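Operations > Cell Meetings > Zultitz Table Cell > Minutes

Zultitz table cell – upkeep meeting, minutes
September, Thursday session
Posted by the cell desk

Print this page | E-mail this page

Attending: cell operators, maintenance, data desk. Brellell sent apologies.

1. Minutes of last meeting
Accepted with one fix. The spare trigger spring was logged under the left gripper and should be under the right.

2. Handheld grippers
Maintenance reported on both handheld units. The right one had play in the jaw after the last long run. It was opened, cleaned and closed up again with a new spring. The left one was only wiped down and its screws checked. Operators asked whether the two should be serviced together from now on. Agreed: both come off the table at the same time, even when only one has a fault.

The plate with the dot markers is not to be removed during cleaning. If it has to come off, the full calibration is repeated before any recording. The last full calibration took 35 minutes, and the meeting accepted that as the normal allowance.

3. Cables
Cable wear was the longest item. The black cables leave the grippers in a loop and get pulled when an operator reaches across the board. Maintenance wants enough slack for a full reach with either hand, and no tape on the cable near the gripper body. Operators said the slack gets in the way of small parts. It was left that slack stays as it is until the Smadi clips arrive, and then we try them on one side first. 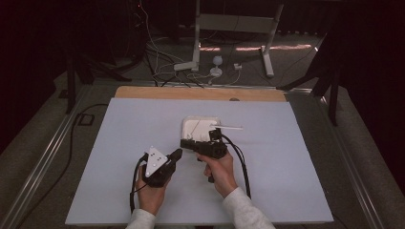 Floor cables were raised under the same item. The run across the carpet should be kept clear of the tripod legs, and anyone who moves a stand checks the cables before sitting down again. Ticket 1412 stays open until a floor cover is fitted.

4. Table and rails
Rail bolts were checked on both sides and 2 were tightened. The board had crept toward the operator end. Agreed to mark its position on the wood with pencil – no tape, it leaves glue.

5. Start-of-shift check
The new check was read out and accepted:
Close and open each gripper fully, empty.
Look over the marker plate for dirt or scratches.
Follow each cable by hand from gripper to floor.
Push on the board. If it moves, stop and call maintenance.
Sign the sheet.

The check can take up to 8 minutes and counts as shift time.

6. Spares
Brurneo has quoted for jaw pads and one spare cable. The data desk asked for a second cable. Maintenance to get a new price.

7. Actions
Maintenance: fit clips, floor cover, new Brurneo quote.
Operators: use the new check from the next shift.
Data desk: add a calibration field to the run log.

Meeting closed at 3:40 p.m.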